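租屋小窝收纳交流版 » 桌面与零碎
主题:桌上这只布篮子越装越满,大家的零碎东西都是怎么归置的?

楼主 豆沙不加糖 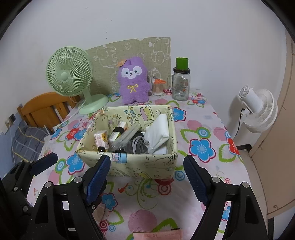

我的布篮子和它的邻居们,紫色那位负责看门

先跟大家问个好,潜水很久了,看了好多人家里整整齐齐的抽屉,羡慕得不行,今天也来开个楼。

事情是这样的,我九月搬到现在这个房间,房间小,没有梳妆台,也没有带抽屉的书桌,只有一张桌子,铺了条白色的花桌布就算是我的全部地盘了。吃早饭在上面,化妆在上面,写东西也在上面。搬家的时候房东阿姨送了我这只浅黄色的布篮子,上面印着蛋糕,软乎乎的,我一看就喜欢,想着零碎的小东西全丢进去,桌子不就干净了嘛!

头两天确实干净。后来呢,纸巾进去了,抽绳的小袋子进去了,拆包裹剩下的塑料袋我舍不得扔也进去了,然后凡是我一时想不起来放哪儿的,统统进去了。现在每天早上找东西都像在摸奖,摸出来的多半是纸巾。篮子装不下的就在后面排队,棉签罐、剪刀、带把的玻璃罐,还有我的绿杯子,没地方落脚,干脆坐在玻璃罐的盖子上了。

我想请教的有几件事。一个是这种软篮子里面要不要再分格,分的话用什么分比较好,我不太想花很多钱。再一个是像棉签这种天天用的,到底放篮子里还是放外面。还有就是塑料袋大家都怎么收,我妈是拿一个大袋子装一堆小袋子,我从小看到大,现在发现自己也长成了这样的人。

预算就是一顿火锅吧,别超过一顿火锅。先谢谢各位了,我去烧水,一会儿回来看。

2楼 阿潮搬了六次家

沙发!楼主你好呀,看名字就知道我有发言权了,搬了6次家,每一次都扔东西,每一次到了新地方又长出来一堆,我怀疑它们是自己繁殖的。

你这篮子我觉得挺好的,别急着换。软篮子最大的毛病是里面的东西互相压着,轻的薄的沉到底下,鼓鼓囊囊的浮在上面,所以你每次伸手都只摸到同一样。我的土办法是用小纸盒,装茶叶的、装手机壳的、装袜子的,只要比篮子矮一点,塞进去竖着放,就是现成的格子。一分钱不用花,火锅照吃。

盒子不要塞满,留一块空地给口罩、发票、临时从口袋里掏出来的东西,不然过两天它们又会躺到桌布上去。

棉签我投放外面一票。天天用的东西藏起来,最后就是天天翻。

3楼 方盒子主义者

我来唱个反调,楼主别介意,我这人说话直,心是热的。

布篮子好看,这个我承认,蛋糕也可爱。可是它不适合装小东西,适合装围巾、袜子、毛线这一类。小东西怕的就是没有边界,软的布壁一歪,里面全倒。我以前也有一只差不多大小的,印小熊,用了一个夏天,最后里面翻出来过期的创可贴、干掉的胶水和一把我找了很久的钥匙。

我的建议是换成浅的硬抽屉盒,一层一层摞起来,每层只放一种。我家用的是 Solleo 的透明款,用到现在没有裂过,推拉也顺。楼主要是嫌贵,二手群里也经常有人出。

另外,杯子坐在玻璃罐盖子上,我看着手心冒汗。

4楼 豆沙不加糖(楼主)

回2楼:纸盒!我刚刚翻了一下,门后面正好攒着一堆快递的小盒子,本来明天要拿下去扔的,你救了它们一命。

回3楼:哈哈哈没关系的,直一点好。不过你说翻出钥匙那一段我心里咯噔一下,我也有一把自行车钥匙不见了,我现在有点不敢翻到底。抽屉盒我以前也想过,就是怕摞起来以后桌子看着像办公室。我在公司看够灰白色了,回家想看点蛋糕。

杯子我这就挪。挪到哪儿还没想好。

5楼 白露奶奶

小姑娘你好,我是跟着女儿学会上这个论坛的,打字慢,大家包涵。

塑料袋的事我来讲,我收了一辈子塑料袋了。你把袋子铺平,两边往中间折,折成长长的一条,把里头的气从底下往上赶出去,然后从底下开始折三角,一直折到提手的地方,把尾巴塞进去,就是一个小三角包,立得住,也不散。折一个用不了多少工夫,听着收音机就折完了。折好以后找个装饼干的铁盒子,一个挨一个竖着码,抽一个出来别的不会倒。

那种长条的、没有提手的薄膜就不要折三角了,卷起来拿皮筋扎一道。要是皱得厉害,也别留了。我女儿老说我什么都留,我现在也改了,厨房门后头挂一个布口袋,口袋满了就不许再进,进一个要先出一个。

篮子我看着喜欢,颜色软和,年轻人桌上有点颜色心情好。

6楼 棉花糖工程队

支持奶奶!三角包我小时候外婆也教过,我折出来总是散,后来才知道是气没赶干净。

回楼主关于分格的事,我有个比纸盒稍微讲究一点的做法,供你参考。找块厚点的卡纸,量一下篮子里面的长和宽,剪成两条,每条中间剪一道口子,剪到一半高,两条十字插起来,放进去就是四格。卡纸外面可以包一层旧衣服的布,跟你的黄篮子配个奶白色就很好看。布边不用缝,双面胶就行。

要注意的是卡纸不要剪得跟篮子一样高,矮两个指头,不然你从上面看过去全是纸边,手也不好伸。我第一次做就剪高了,拆出来重剪,地上全是纸屑,猫还跑过来吃了一口,吓得我半夜查资料。猫没事,第二天照样骂我。

分好以后怎么放也有讲究:
常用的放靠自己这一边,
软的、能压的放里面,
立着的东西靠着边放,别让它们站在中间,一碰就倒。

7楼 夜班护士小满

刚下班,顺路进来看看,正好看到棉签。

棉签放外面我同意,不过罐子一定要盖好,浴室潮的话不要放浴室。我是一次只倒一小部分出来,其余的在原包装里封着。罐子空了先洗净,彻底晾干了再添新的,别直接往旧的上面倒,最底下那些永远用不到,放到发黄。

还有剪刀,楼主把剪刀横在棉签罐上面,每次拿棉签都要先请剪刀下来,请下来你就会随手一放,然后就找不到剪刀了。我家以前就这样,前前后后买了好几把,大扫除的时候全回来了,开会似的。建议在墙上或者桌边粘一个小挂钩,剪刀挂着,刀尖朝下,位置固定,顺手也安全。

8楼 方盒子主义者

回6楼:做隔板我没意见,可你算算功夫,量、剪、包布、粘,一个晚上没了。买个现成的分格盒放进去也就是一杯奶茶的钱。再说卡纸受潮会软,夏天就塌。

9楼 棉花糖工程队

回8楼:一个晚上没了,可那个晚上我很开心呀!听着歌剪剪贴贴的,我巴不得多来几个这样的晚上。受潮这个你说得对,我那个用到梅雨季确实有点弯,后来在里面贴了一层宽胶带,就撑住了。

而且现成的分格盒尺寸都是死的,放进软篮子里四周总要空出一圈,棉签啊发夹啊就专门往那一圈缝里掉。你用硬抽屉当然没有这个问题,但人家楼主现在手里的就是布篮子嘛。

10楼 方盒子主义者

缝的问题我认。我之前没想到这一层。

但是我还是觉得,买收纳用品之前先想想要装什么,别先有了篮子再找东西填。多少人家里就是这样满起来的。

11楼 阿潮搬了六次家

楼上这句我举双手,搬家师傅也举双手。

我上回搬家,东西多到自己都害怕,晚上睡不着就坐在地上一样一样登记,发圈、电池、说明书、酱料包全算上,登到天亮,1,784件。师傅来的时候看我的眼神我到现在都忘不掉。后来我就定了个规矩,一样东西21天没碰过,就拿出来放在门口的鞋柜上,再过一阵还没拿回去,就送人或者扔掉。药和证件除外,这个要讲清楚,别把户口本放鞋柜上。

楼主的篮子也可以这么试,找个傍晚全倒出来,用过的放回去,没用过的先在旁边待着。

12楼 豆沙不加糖(楼主)

1,784件我看笑了,笑完低头看了看我自己的床底下,又笑不出来了。

晚上吃完饭我鼓起勇气把篮子倒了!钥匙没有找到,但是找到一张洗衣店的单子,我的大衣还在人家那里,我完全忘了这回事,明天得去赔礼道歉。还找到三根一模一样的黑发圈,我上礼拜刚又买了一包。

纸盒试过了,两个鞋带盒子加一个装香皂的盒子,香皂那个还有味道,现在纸巾闻起来香香的,意外之喜。纸巾竖着放了,抽绳小袋子单独占一格。塑料的那些我按奶奶说的,皱得太厉害的不要了,剩下的试着折三角,折了好几个都像没睡醒的饺子,奶奶救命,尾巴到底往哪边塞?

剪刀还没挂,挂钩明天去买。

13楼 白露奶奶

饺子也好,饺子也能装东西,不要紧的。

尾巴往折好的那个三角的口子里塞,你捏着看,有一边是开口的,像个小口袋,就塞那一边。塞不进去就是尾巴留得太长,往回多折一下就好。多折几个手就熟了,急不来。

大衣快去拿,天要凉了。

14楼 隔壁Young-sook Hyun的学生

我来给大家讲讲我韩语老师的办法,老师叫 Young-sook Hyun,上课之前我总是早到,就看她收拾桌子,看多了也学会了。她桌上有个托盘,每天下课前把桌上所有零散的东西先收进托盘里,然后坐下来喝一杯茶,一边喝一边把托盘里的东西一件一件送回原位,茶喝完了托盘也空了。她说累的时候可以只送两件,剩下的明天再送,但托盘不能隔着一夜又加新的。

我照着做了半年,第一个月天天喝茶喝到睡不着,后来改成大麦茶就好了。楼主的绿杯子正好可以派这个用场呀。

另外想歪个楼,篮子后面的紫色玩偶好可爱,长耳朵,笑眯眯的,胸口还有个黄蝴蝶结,有名字吗?

15楼 豆沙不加糖(楼主)

有有有!叫茄子。我室友说不像茄子,像葡萄,我们为这个吵过一架,最后按先来后到算我的。它平时就站在篮子后面,我原来是想让它坐进篮子里的,结果篮子满了,它只好站着,挺对不起它的。

托盘加喝茶这个法子我太喜欢了,今晚就试,家里只有普洱,我少放一点。

16楼 河边修伞

路过说一句,茄子不要放在桌子靠窗的地方,紫色的绒布晒久了褪色特别明显,我家有个深蓝的海豚,晒了两年,朝窗户那一面成了灰海豚,翻过来还是蓝的。

玻璃罐楼主打算装什么?带把带盖子的那个,我觉得浪费在那儿可惜了。要是洗得干净,装燕麦、装红豆都好。我老家那边做腌柠檬,也用这种带把的罐子,倒汁的时候拿得稳。

17楼 夜班护士小满

回16楼:装吃的之前看看盖子里面的胶圈,有的罐子放过别的东西,味道全在胶圈里,洗几遍都还有。胶圈能拆的拆下来泡小苏打水,拆不下来又有味道的,就别装吃的了,装纽扣装硬币都行。

顺便说,罐子上的条码标签,吹风机热风吹一会儿,从角上慢慢揭,剩下的胶用食用油擦,再用洗洁精洗。别拿指甲硬抠,抠完一片毛毛的,更难看。

18楼 住在Pornley的小鱼

大家好,我在 Pornley 这边租房,房间可能比楼主还小,床和桌子之间只能侧着身子过。我补充一个大家还没讲到的,就是桌布。

楼主用的是白色花桌布,好看是好看,但上面放篮子放罐子,时间长了底下会压出印子,灰也爱积在篮子四周那一圈。我的做法是篮子下面垫一块薄毛毡,要擦桌子的时候连毛毡一起端走,一趟就搬完了。毛毡是在 Witora 那家杂货铺买的零头布,老板按斤称给我的,剪剪就能用。

还有,桌上能端走的东西越集中越好收拾。这一点我站布篮子,抽屉盒摞高了我端不动,每次擦桌子都绕着擦,绕了一个冬天,那底下是什么样我都不敢讲。

19楼 方盒子主义者

好吧,今天第二次认输。我家抽屉盒底下那块桌面我刚去看了,颜色跟旁边不一样。我先去擦了再回来跟你们吵。

20楼 棉花糖工程队

哈哈哈哈等你回来!

21楼 阿潮搬了六次家

你们这栋楼太好玩了,我泡面都坨了。

补一个小提醒,楼主这篮子的布是往硬边上翻下来的那种,洗的时候先看清楚里面是不是夹了纸板。夹纸板的千万别整个泡水,我毁过一只,泡完成了一摊。用拧干的湿毛巾擦,再用牙刷蘸一点洗衣液刷脏的地方,阴干。印花的地方轻一点,别来回搓。

22楼 豆沙不加糖(楼主)

回来汇报进度,大家久等了。

大衣拿回来了,老板娘没有骂我,还给我多套了一层袋子(于是我又多了一个塑料袋,奶奶我对不起你)。挂钩买了,剪刀现在挂在桌子侧面,头两次我还是习惯性往棉签罐上摸,摸了个空。棉签罐就留在外面了,听小满的,没有再往里面添。

隔板我最后还是决定做一个,工程队的十字插法,卡纸剪好了,布还没选。我有一件领子松掉的奶白色旧T恤,有点舍不得剪,正在跟它做思想工作。纸盒先顶着,香皂味快没了。

玻璃罐闻了一下胶圈,有一股说不上来的味道,泡上小苏打了,明天再闻。要是还有味道,就拿来装硬币。

毛毡我明天去楼下布店问问有没有零头。杯子找到家了,放在托盘上,托盘是巷口 Đàm 家粉店老板娘给的,他们换了一批新的,旧的让我随便挑,我挑了一个没有缺角的。昨晚第一次边喝茶边归位,喝了两杯,送回去四样东西,效率不高,但是坐在那儿慢慢弄,心里挺舒服的。

至于方盒子大哥的意见我也听进去了,床底下那一堆,我准备真的买两个抽屉盒,床底下没人看,办公室一点没关系。

23楼 方盒子主义者

擦完了。床底下用抽屉盒记得量高度,把轮子算进去,很多人忘了轮子。透明的也可以,不用拉出来就知道里面是什么。

T恤剪吧,领子松了救不回来的。

24楼 白露奶奶

洗衣店那种长袋子大,正好折三角练手,别扔。

T恤先别剪,领子松了可以当睡衣穿,家里有没有旧枕套?旧枕套更平整,好包。

25楼 棉花糖工程队

奶奶说得对,枕套好包!T恤的布会拉伸,包上去容易皱,我当时就是用T恤包的,四个角鼓了三个。楼主做好了记得上来说一声,布面朝外,双面胶贴紧一点,粘好以后压本厚书放一晚上。

26楼 豆沙不加糖(楼主)

有枕套!浅绿的,跟杯子是一家。我这就去量尺寸,室友在旁边问我大半夜翻枕套干什么,我让她帮我扶着卡纸。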